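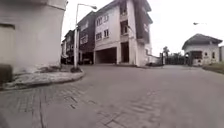 Notebook - Entries - Parts shelf - Older

Kudari on the estate road: new front wheels, camera mast, first outing

Aug 6, 2020
Ilona Oláh

Good day with Kudari! The little delivery cart is finally back on its own wheels after the bearing job, and I want this written down before I forget the order of things.

Paved brick all the way from the curb bend by the street lamp to the gatehouse, so the vibration question comes first. The old hard casters hummed over every joint and shook the mast bracket loose twice in January. Sándor pressed new bearings into the Gerby wheels (softer tread, same hub) and we torqued the axle nuts to 28 Nm. Do the left side first - the cable loom is shorter there and you need the slack.

Bracket: four M6 bolts, blue threadlocker, washers under the heads. Jurgita added a strip of rubber between bracket and deck and I love it. Vibration log peaks are down by nearly 38 percent on the same stretch. Same speed, same battery, so I believe it.

Camera: exposure was hunting against the white sky, with the big white house and its dark garage opening both in view. Locked the metering to the lower half, where it is mostly grey brick. Much steadier picture. The curb edge is pale and so is the concrete strip behind it, and the edge finder still mixes them up on the bend. Uthai wants to try a narrower search band there.

Wheel odometry after the swap: the new tread is a hair bigger, so the old constant is wrong. New value is 209 ticks per turn of the encoder ring, saved in the Serkau config, old file kept beside it.

Still to do:
- recheck axle nuts after the next outing
- grease cap on rear right is cracked, ask Katalin for a spare
- wipe the lens and log it, we keep skipping that
- try the bend at half speed with Uthai's band

Charger is on the left bench, cart is plugged in.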